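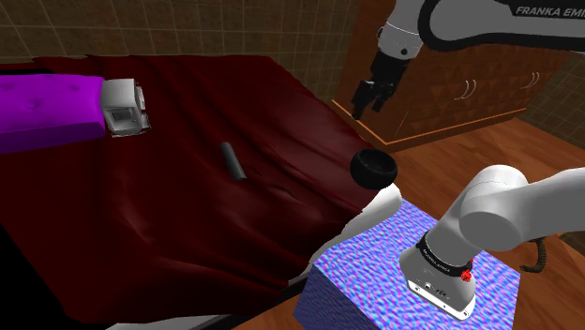 Adding a room to your Haltwood listing is step 4, and I always do it before the price. Keep the blurb under 200 words and stick to what's staying with the house. A wooden cabinet like this one goes under Extras if it's included, and a dark red cloth draped over a wide surface gets left out.

1. Tap Rooms, then Add.
2. Type the length and width in metres.
3. Press Save - the form won't do it for you!

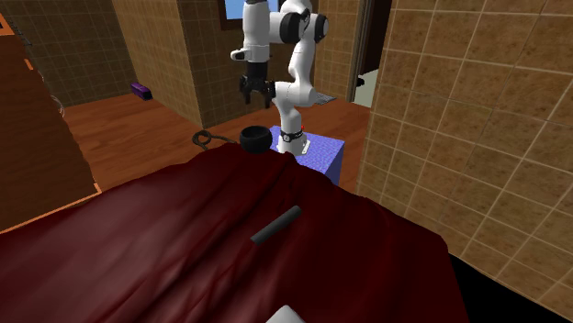 Notes and cautions

Room names stop at 80 characters. I once deleted a whole floor by tapping Clear, so please check which level you're on first.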